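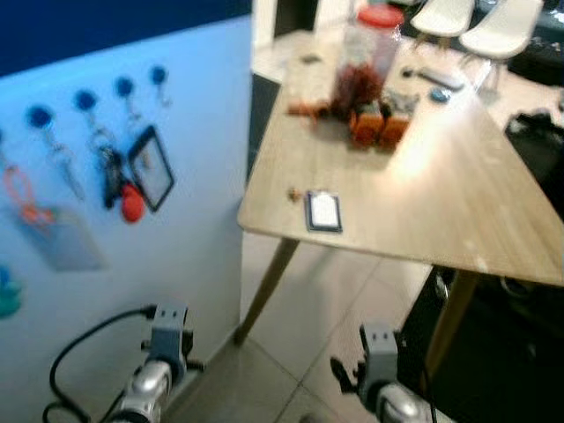
How to make a hanging place for badges and keys, and clear the table at the same time

In our office at Milter we had the same problem every morning. A badge was lost, a key fob was under some papers, and the table near the door was full of things which had no home. I tried boxes and I tried a drawer. A box is only a smaller table where things get lost deeper. What finally works for us is badge reels on a wall panel, and one rule for the table. I write down the steps as I did them, so you can change what does not fit your room.

What you need

A panel or a piece of wall at the height of your shoulder
Retractable badge reels, one for each thing you want to hang
Card holders or clear sleeves
A cloth and some dish soap
A pencil and a small level
One free hour

Step 1. Clean the panel

Wipe the surface with warm water and a little soap, then wipe again with clean water. Wait until it is fully dry. If your reels are held by adhesive pads, any grease from hands will make them fall in a few days. I lost two reels this way in September before I understood the cause.

Step 2. Mark the places

Hold the first reel on the panel and pull the cord down to the length you will use. The lowest item must not touch anything under it. Make a small pencil mark. Now place the next reel to the side and a bit lower, and continue in a diagonal line. If you put them all at the same height, the cords will get mixed each time somebody pulls one. With a slope, every item hangs on its own level and your hand finds it more easily. The level is only for people who prefer a straight row.

Step 3. Fix the reels

Press each reel strongly and count slowly to thirty. Leave it without weight until the next day. If you use clips or screws, follow the paper that came with them. Ours were ordered from Tokmont, article 851, but any reel with a metal clip is good enough.

Step 4. Hang the things

Put the item you use most on the reel nearest to the door. Heavy bunches of keys should not go on a reel at all, the spring becomes tired and the cord stays long. One fob or one card for each reel is the correct weight. Lanyards can hang also, but make the loop short, otherwise it catches on sleeves.

Step 5. Collect everything else on the table

Now comes the table. Bring all the loose things from the room and put them at the far end, so you have free space in front of you for sorting. Do not sort while you are collecting. I made this mistake and after twenty minutes I was reading an old manual.

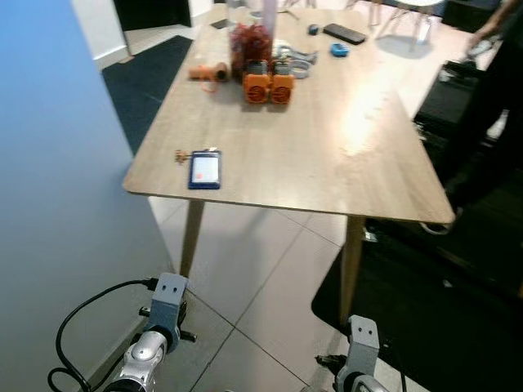
Things at the far end of the table.

Take the things one by one, from the front to the back, and make three groups.

Group A is what you used this week. It can stay near your hand, in a tray.

Group B is parts that belong to some work. Clamps, rings, cords and the like should go together in a bag with the name of the work on it. We had a bag for the Kordestani order where half of the parts were from another job, so please check before you close it.

Group C is personal things. Phones and food go back to their owners the same day. A jar with a good lid may stay if everybody is eating from it, but choose one place for it and do not move it.

If you have small metal pieces, put a towel under them while you sort. They scratch a wooden top very easily and the scratch is there for always.

Step 6. Look at the floor

People forget this step. When the table is clear, look down also, under the table and along the wall.

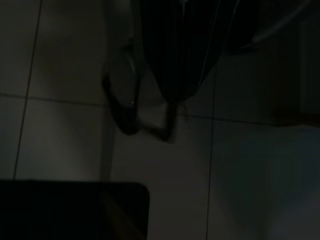
Bags with long straps are the worst, because a foot goes into the loop and you pull down the bag and maybe yourself. Give each bag a hook, or put it against the wall with the strap tucked inside. After this, sweep from the wall to the middle of the room. On tiles, use a brush with short hair along the lines between them, the dust likes to stay there. Lift the mats too if you have them.

Step 7. Keep it so

In the evening, check the reels. An empty reel means something went home in a pocket. Then clear the table to the trays, which takes two minutes if you do it daily.

If a reel does not pull back fully, draw the cord out to the end, wipe it with a dry cloth and let it go in slowly. When this does not help, replace it. They cannot be oiled, I tried, and the oil came on the cards.

Mevance Workshop Notes | Contact: room 807 | © 2019 | Back to top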